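Hillent Lodge or the Stallen for a first visit?

mapleroute
Going to Plakitz in October with my mother, who likes birds and dislikes stairs. Hillent Lodge wants 2,081 for the week, the Stallen 1,366. Is the lodge worth it?

FatemehTaheri
Stayed at the lodge two years ago. Lovely creek, woodpeckers at breakfast, 14 steps up to every cabin. Your mother will have opinions.
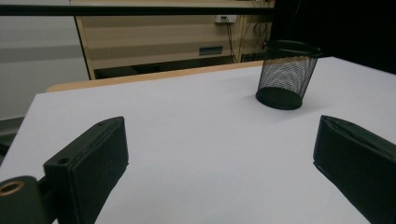 old_boot
Stallen. Same birds, they don't check which hotel you paid for.

FatemehTaheri
Not the same birds at all. The Stallen faces the parking lot – you get crows.

old_boot
I like crows.

mapleroute
Does either one have a ground floor room?

kettlepond
Stallen, room 14. Ask for it by number or they'll put you over the kitchen. And skip the Ebrahimi shuttle, it leaves when it feels like it.

old_boot
Shuttle was fine for me. Left early, if anything.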